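Leave the Town Library Open at Night

The town of Jaramillo is getting ready to cut the evening hours at its library, and I think it is a mistake. The plan would close the building at 5 every day starting in August. The reason given is that few people come in after supper.

I have used the library in the evening for years. It is true that the reading room is quiet then. On many nights there is one person at the newspapers and a student or two at the long tables. But a library is one of the few places where a person can sit down without buying something, and people who work days can only get there at night.

Ezequiel Cervantes drives a delivery route out to Pemlow and gets home after 6. He studied for his electrician's license at those tables. He told me he tried doing it at home and gave up, with 3 kids and one kitchen table. Under the new hours he would have had no place to go.

Who the hours are for

The people who come at 10 in the morning are mostly retired, or they have small children. They deserve good service, and they get it. The people who come at night pay the same taxes. If the town needs to save money, it could open later on some mornings and keep at least two evenings. Consuelo Nava, who worked the front desk until last year, suggested this at the June meeting. She got a polite thank-you and the talk moved on to parking.

The savings are small in any case. The town clerk put them at 600 dollars a month, mostly lights and one part-time wage. We spent more than that on the new sign at the Sotberg Road turnoff, and I have yet to meet anyone who got lost there before.

Once evening hours go, I doubt they come back. The Saturday hours were dropped for one summer, and that was years ago.

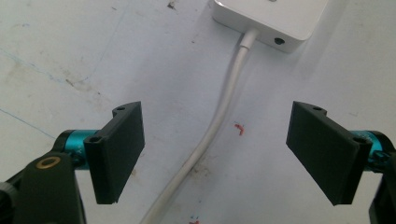 What to do about it

The vote has not been taken. Letters can be left at the town office, and the clerk has to enter them in the record. Say what nights you use the library and what you use it for — a short note is fine. Mine went in on June 20, 2001.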